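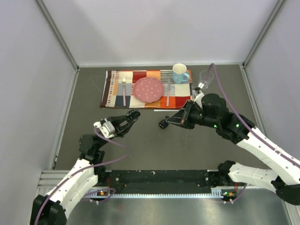 Figure 4.1 One cover laid on a woven mat, with fork, plate, knife and mug.

Chapter 4
Tableware: Choice, Stock and Storage

On completing this chapter the reader should be able to:
describe the main materials used for plates, bowls and cups, and their typical faults
state the features of a piece that affect washing, stacking and carrying
work out an opening stock for a dining room of known size
set up a simple record of losses

Key terms: body, glaze, crazing, foot ring, well, rim, cover, par stock, float, replacement rate, ware cycle

4.1 Scope of the chapter

Tableware is the general name for the articles from which guests eat and drink. In the trade it is divided into flatware, hollowware and cutlery, although the terms are used loosely. In some catalogues flatware means plates and saucers; in others it means forks, spoons and knives. This book uses flatware for plates, saucers and shallow dishes, hollowware for cups, mugs, bowls and jugs, and cutlery for everything held in the hand to cut or lift food. Readers who order from overseas suppliers should check which meaning applies before signing.

The term cover has two meanings, both in daily use. It is the place laid for one guest, as in Figure 4.1, and it is also the unit by which meals are counted. A kitchen that reports 1000 covers in a week has served 1000 meals, whatever number of places was laid at any one time. The second meaning is used in all calculations in this chapter.

Glassware is treated in Chapter 5. Cooking vessels, including those brought to the table, are treated with kitchen equipment.

4.2 The ware cycle

A plate in a working dining room is seldom at rest. It passes from store to service, from service to clearing, from clearing to the wash, and from the wash back to store or straight to the servery. This movement is called the ware cycle. The time taken for one full turn depends on the length of the sitting, the capacity of the dishwasher and the number of staff on the wash. Of these, dishwasher capacity is the one most often overlooked at the design stage.

Each step carries its own risk of damage. Chips are mostly produced at clearing, where pieces of unlike size are stacked together and cutlery is left between them. Scratching and grey metal marks come from knives and from rough stacking on unglazed foot rings. Heat damage arises at the wash and at the hot cupboard. Staining belongs mainly to hollowware, and is made worse by leaving cups to stand with tea or coffee in them.

A short cycle allows a smaller stock but wears it faster. A long cycle needs a larger stock and more shelf space. Most of the decisions described in this chapter come back to that exchange.

4.3 Materials

4.3.1 Earthenware

Earthenware is fired at a fairly low temperature and its body remains porous. It depends on the glaze to keep out water. Once the glaze is chipped, water and grease enter the body and the piece can no longer be kept clean. Earthenware is cheap and takes bright colour well. It is a poor choice where pieces go through a machine several times a day.

Crazing, a network of fine cracks in the glaze, is a common fault. It is caused by a mismatch between the way the glaze and the body grow and shrink, or by the slow swelling of the body as it takes up moisture. Crazed pieces should be withdrawn.

4.3.2 Stoneware

Stoneware is fired harder and is close to watertight even where unglazed. It is strong but heavy. The weight of a loaded tray should be tested before a full order is placed, especially where food is carried up or down stairs. Dark matt glazes on stoneware show metal marks less than white ones do, but some of them hold food stains in the surface texture.

4.3.3 Porcelain and related bodies

Porcelain is dense, white and hard. Hotel grades are made thicker at the rim, where most blows fall. Bone china is lighter and lets some light through. It has good strength for its thickness but its price rules it out for most canteens and schools. Vitrified hotel ware lies between stoneware and porcelain in price and is the usual standard for general catering.

4.3.4 Plastics

Melamine and polycarbonate are used where breakage would be a hazard, as in nurseries, some hospital wards and outdoor service. Both scratch, and a scratched surface is harder to clean. Melamine should not be used in a microwave oven. Plastic ware holds little heat and dries slowly after machine washing, so racks must be left to stand for longer before the ware is put away. Damp plastic stacked tightly will develop an odour.

4.3.5 Metals

Stainless steel is the normal material for catering cutlery. Grades with more nickel resist staining better and cost more. Knife blades are made from a harder steel which can take an edge but is more likely to pit if left in salty or acid residue. Handles may be of the same metal as the working part or of a different material. Where two materials meet, the joint should be inspected at each stock check for gaps and trapped dirt.

4.4 Features of shape

4.4.1 Plates

The useful area of a plate is its well, the flat or slightly hollow part inside the rim. Two plates of equal diameter may differ greatly in well size. Portion guides should therefore be written with the well in mind.

A plain rolled rim is the strongest. Waved or scalloped rims are chosen for appearance; each point is a place where a chip can start, and the pieces may sit less securely in standard rack pegs. A sample should be run through the machine in the rack that will be used.

The foot ring lifts the plate from the table and from the plate beneath it. It should be smooth. A rough ring can be detected by drawing it lightly over the glaze of a spare piece and looking for marks.

4.4.2 Cups and mugs

Cups that stack save space but tend to jam, and the lower part of the outer wall becomes scratched. Mugs are used without a saucer in staff rooms and informal dining rooms, which cuts both the washing load and the purchase cost. The handle must admit the fingers of an adult hand without the knuckles touching the wall. A deep hollow under the foot collects water when the piece is inverted in the machine, and this water runs down over clean ware at unloading.

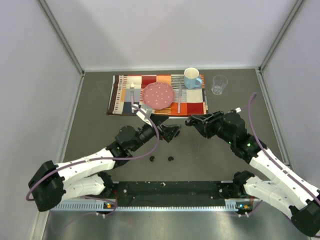 Figure 4.2 Informal cover: mug near the upper right corner of the mat, handle to the right.

The position of hollowware on the table is a matter of house rule, and is dealt with under service in Chapter 9. For stock purposes it is enough to know which pieces are laid in advance and which are brought with the drink. Pieces laid in advance must be available in full before the sitting opens.

4.5 Opening stock and par stock

Par stock is the number of pieces of each kind that must be in use or ready for use. It is found from:

par stock = peak covers in one sitting × pieces per cover × cycle factor

The cycle factor allows for pieces that are in the wash or waiting for it. Where all ware is washed and returned between sittings, a factor slightly above one will serve. Where one sitting follows another without a break, the factor should be at least two. The opening order is the par stock plus a float, held sealed in store and drawn on to replace losses.

The Murivwood residential training centre serves its trainees in a single dining hall. Its vitrified plates were bought from the Zellura range through the supplier Skemetti. The opening order was 1000 dinner plates. In the first quarter 15 were lost, all but 4 of them to chips found during stock checks in April. The remainder could not be traced. The replacement rate for the quarter was therefore 15 in 1000, or one and a half per cent.

A rate taken from a single quarter should be treated with caution. New ware has no hidden damage, and staff are often more careful with it. Losses commonly rise in the second year and then settle.

4.6 Storage

Plates should be stored in stacks of one size, at a height that can be lifted without strain. The heaviest pieces belong between knee and shoulder level. Cups are best left in their washing racks, which can be piled on a wheeled base and covered. At the Chacko Street college kitchen this arrangement released one full bay of shelving for dry goods.

Store rooms must be dry and free from drains or overhead pipes. Shelves should have a raised front edge. Cutlery is held upright in perforated cylinders, handles upward, so that clean working ends are not touched when it is taken out.

Records of stock are covered in section 4.7, and a blank loss sheet is given at the end of the chapter.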